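Last updated 30/12/2023, mostly to remove a paragraph about vinegar that I no longer stand behind.

# Giving a front-loader (and its corner) a proper clean

There is a belief, widely held and lovingly defended, that a washing machine must be clean since it spends its days full of soap. I held it for years. Then I moved into the flat on Fundton Road, put a bath towel through the machine, and got back something that smelt like a pond with ambitions.

The job below takes a morning, most of it spent waiting. You need:

- two old cloths you have no feelings about
- an old toothbrush
- a shallow tray (a roasting tin will do, if you keep quiet about it)
- washing soda, or a machine cleaner if you prefer
- a mop

I use the Rendora cleaner because the corner shop sells it. A friend swears by Imen. They smell equally of swimming pool.

## 1. Open it up and have a look

Turn the machine off at the wall. Swing the door right back, as far as the hinge allows, and get your head down to the level of the drum. Check for socks. There is always a sock. 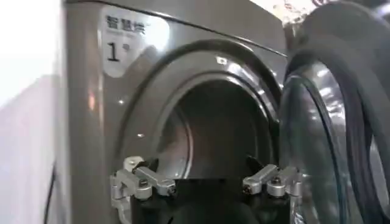

**Should the door be left open between washes?**

Leave it ajar whenever the machine is empty, unless you have small children or a cat with a sense of adventure. Air dries the drum and the seal, and a dry seal has far less to smell about. Pull the detergent drawer out an inch as well.

## 2. The seal

Pull back the rubber fold at the bottom of the opening and wipe inside it. Mine gave up two hairgrips, a button and a grey paste I chose not to investigate. Go all the way round with a damp cloth, then use the toothbrush wherever the cloth gives up. Dry it afterwards with the second cloth.

## 3. The filter

On most front-loaders it lives behind a little flap near the floor. Slide your tray underneath, put a towel in front of the tray, and unscrew the cap slowly. Slowly is the important word. My first attempt released 800 ml in one go, which I know because the landlord's measuring jug was the only thing within reach.

Rinse the filter under the tap, wipe out the hole, and screw the cap back until it's snug. Check it again before you run anything.

## 4. The hot wash

Put 300 g of washing soda straight into the empty drum, or follow the packet if you've bought a cleaner. Choose the hottest cotton programme your machine offers. A 40 degree wash won't do much here, however virtuous it feels on the bill. If your manual has a drum-clean setting, use that and feel smug.

## 5. The floor, while you wait

You now have a couple of hours and no excuse. Move whatever has gathered near the machine: baskets, boxes, the Ikeda airer with the missing foot. Sweep first, then mop, working back towards the door so you don't strand yourself by the sink.
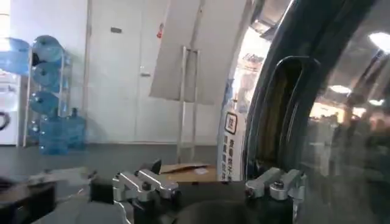

Go along the skirting with a wrung-out cloth and pay attention to the corners, where fluff goes to retire. If anything heavy has to be shifted, shift it before you mop. I have done it the other way round and the marks took longer than the floor.

## 6. Finish off

When the programme ends, wipe the drum, the glass and the seal once more, then run a short rinse if you can still see any powder. Door ajar, drawer out.

I repeat the filter every couple of months and the whole business in March, when the light comes in low enough to show me what I've been living with. The towels have improved. The airer still has a foot missing.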